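What I Learnt From Paying For Ads On My Little Blog

October 3, 2019

So I finally did it. After years of telling everyone I'd never pay for traffic, I put £200 of my own money into ads for this blog, and I've been meaning to write it up ever since the last of it went. A few of you asked for the numbers, so you're getting the numbers, even the embarrassing ones.

A bit of background first. I write about running a small online shop from the spare room, and most of my readers find me through search or because somebody shared a post. That's lovely, but it's slow, and I wanted to see what would happen if I gave it a shove. I split the money down the middle between two ad networks, Tetero and Brurkitz, and sent all of it to the same page (my guide to writing product descriptions, which is the post I'm proudest of).

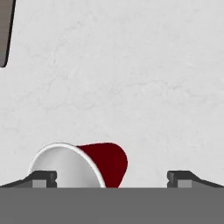
Tetero went first. Setting up took me a whole evening, mostly because I kept changing my mind about the headline. I had one that was clever and one that was dull, and of course I was in love with the clever one. The dull one just said what the guide was for. If you sell party tableware, say, and you've got a red-and-white disposable cup to shift, "How to describe a cup so people buy it" is the sort of line I mean, and it beat my clever one so badly that I switched the clever one off before the weekend. I got 107 clicks out of Tetero in the end, which felt like a huge crowd to me!

Then I looked at what those people did when they arrived. Most of them left. Some read to the bottom (thank you, whoever you are), and 10 bought the little template pack I sell at the end of the guide. I was chuffed with that until I did the sums and saw I'd still lost money on it.

Brurkitz was a different story. The clicks were cheaper and there were loads of them, and I spent a very happy couple of days refreshing the page and feeling famous. Sales from the lot: 2. I think I'd ticked a box that let them show my ad inside phone games, so I suspect plenty of those clicks were thumbs landing in the wrong place. Do check your placements before you press go. I didn't, and there went half my budget.

I also had a go with Ansari, the tracking tool, on the free trial. It's good if you like charts. I found it a bit much for a blog my size and went back to my spreadsheet, which is ugly but I know where everything is.
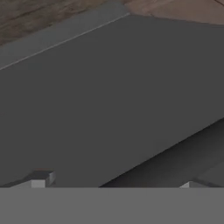 Would I spend the money again?
I'd spend it on Tetero only, with the dull headline from day one, and I'd put a cheaper product on the page so that a stranger had something easy to say yes to.

The other thing I'd change is the page itself. My guide is long, and the template pack doesn't get a mention until the very end, so anybody who drifts off halfway never knows it exists. I've now moved a short line about it up near the top. I was worried it would look pushy, but it's one sentence and I've had no complaints so far.

Next on my list is Indness, the newsletter swap site, where you don't pay with money at all, you just agree to mention each other. I've signed up and I'm waiting for somebody to pick me (it's like PE all over again). If you've used it, do leave me a comment and tell me how you got on, especially if your list is as small as mine. I'll post the results in the second half of October, once I've got something to show you.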